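October, bench 2, late morning

Picked up the steamer task again. Remo wants it in the Binia set before the Leitner visit, and I still think we're fooling ourselves about what it teaches. Writing down why so I can't say later that I didn't.

Setup same as yesterday. Green grid cloth, wrist mounts retightened, leader arms rezeroed. Left arm drifts at the elbow after a long session and I don't trust the Oteck calibration routine to catch it. It reported a clean pass with the thing visibly sagging. Ran it again, clean pass again.

Did 6 warmup runs, none saved. Then recording.

Hajnalka drove first. She's smoother than I am, and that bothers me a bit. Half of what makes her runs look good is that she corrects before there's anything to correct. Does the policy get that from joint positions and camera views? Remo says yes with enough data. His number is 1000 episodes. Last month it was less. If we get there and it still drops buns he'll say 2000.

Grip force is my other complaint. No force feedback on the leader side, so we squeeze by eye. The buns give a little and hide it. Swap in something stiffer and I bet the closing width we've been teaching is wrong.

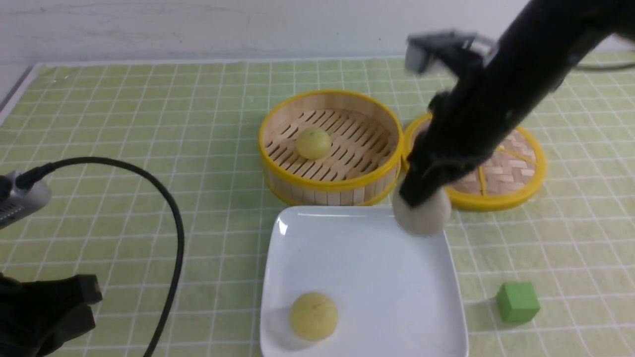
White bun in the gripper, between plate and steamer lid. Yellow buns on the plate and in the basket.

Lid position: we keep putting it down to the right of the basket out of habit. Nothing in the protocol says so. I want it moved between episodes or we're teaching a place on the cloth. Same for the green cube, which should wander more than it does.

Fetent dashboard gives the last batch a quality score of 99. As far as I can tell it checks dropped frames and timestamps. It has no opinion on whether the demo was any good, so please stop quoting it in the channel.

To do
- shuffle lid and plate, write down how
- elbow drift, measure with the dial gauge
- hold back Hajnalka's runs and train on mine only, then compare
- ask Remo what result would change his mind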